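# Grarkura walking routes: data card

28/10/2022
By Surachet Luangrath

Grarkura is a table of walking routes with lengths, surfaces, start points and difficulty grades. It was put together from leaflets, club newsletters and what people told us on the phone. I maintain it and I don't trust all of it. Please read this before you put any of it in front of someone in walking boots.

## What's in it

There are 637 routes. Each has one row in `routes.csv`. Of these, 144 have a recorded track in the `tracks` folder. The rest have a start point, an end point and a sentence or two in between, and if you draw a straight line between the two points you will get a walk through somebody's duck pond.

The columns are:

- `name`: whatever the source called it. Several routes are called Waterfall Walk.
- `length_km`: see the long complaint further down.
- `surface`: path, track, road, steps, mixed. "Mixed" means the source didn't say, or said too much.
- `grade`: easy, moderate, hard.
- `start_lat`, `start_lon`: where you leave the car or get off the bus, which may be a fair step from where the walking starts.
- `pram_ok`: yes, no, blank. Treat blank as no.
- `source`: a short code, listed in `sources.txt`.
- `walked_by`: initials of whoever last did the route on foot, if anyone has.

Check `walked_by` first. If it is blank, everything else in the row is hearsay.

## Where it came from

The oldest rows were typed up by Wichai Noiphan from the Rojanasak Ramblers' newsletters. He was careful, but the newsletters weren't, and they were written for people who already knew the way. "Turn left after the old gate" has gone into the notes column exactly as printed. There are routes where I've been to look and found either no gate or a great many.

A second batch came from the Vesano visitor leaflets. These have nice clean lengths and nice clean times, and I suspect both. Every loop in the Vesano set is described as gentle. One of them has a flight of concrete steps in the middle that I had to stop twice on, and I was carrying only a sandwich.

The third batch is the one with tracks. Surachet Wattanapong and Sakda Panyasiri walked most of these, with a phone in a rucksack pocket. They are the best part of the collection. They still wander about under trees and next to cliffs, and where the two of them stopped for lunch there is a small scribble that adds to the length. I have taken out the scribbles I could find.

## Lengths, and why I doubt them

People round down when they want visitors and round up when they've just finished. The leaflets do the first and the newsletters do the second.

For routes that have a track, `length_km` is measured from the track after cleaning. For the others it is the figure in the source, converted from miles where needed, and I have no means of checking it short of walking it. In some 100 cases the source gave a time and no distance at all. Those rows were filled in at 4 km an hour, which suits me on the flat and won't suit a family with a toddler or a hill of any size. They are marked `est` in the notes. I would sooner have left them empty, but I was outvoted.

Do not add up lengths to make a longer route. Start points move, and the linking bits along the road aren't counted in either half.
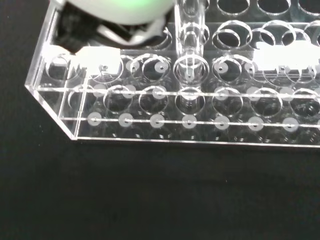 ## Grades

Grades are opinion. We have tried to write down a rule for them and each try has ended in an argument about mud.

As things stand, easy means no steep climb that anyone mentioned. Moderate means someone mentioned one. Hard means the source warned people off, or one of us came back in a mood. You will see routes in neighbouring valleys with much the same climb and different grades, and that is a difference between writers.

The `pram_ok` column is worse. A "yes" from the leaflets tells you that somebody in an office thought the path looked wide. A "yes" with initials next to it tells you that one of us looked at the whole path with wheels in mind. Wheelchair users should ignore the column altogether. It records nothing about gates, cross slope or whether the surface is firm, and I won't have it relabelled as an access column until it does.

## Seasons

Nearly all the walking was done in dry weather. The exception is a handful of stream routes that Wichai Rungrueang went round in July, and his notes read like they're about different places. Two fords he reported as impassable are listed as stepping stones by the leaflet. I have kept both remarks and made no attempt to settle it.

There is no closure information here. If a path has been shut or dug up since it was entered, the table will go on cheerfully recommending it.

## Things people have asked to use it for

Volico, the trip planner, wanted it to suggest a "best" walk for each village. I said there was nothing in the file to support that. There are no ratings, and the number of times a route turns up in our sources mostly shows how close it is to a car park.

Using it to find out that a walk exists is fine. So is making a rough map of starting places, or picking out the routes that still need somebody to go and look. Using it for timing a school outing, or for sending anyone out late in the day, is not fine.

## Loading it

It is a plain comma-separated file in UTF-8. Some notes contain commas and are quoted. If your spreadsheet turns the start points into dates, set those columns to text before opening. Blank cells mean unknown and never mean zero.

## Corrections

Send the route name, the source code (because of all the Waterfall Walks) and what you found. Say whether you were there yourself. Corrections copied from another website go in a separate pile, and I get to that pile slowly. If you have a track, send it raw and don't smooth it first.

Last updated: after the second round of length checks, Vesano rows still to do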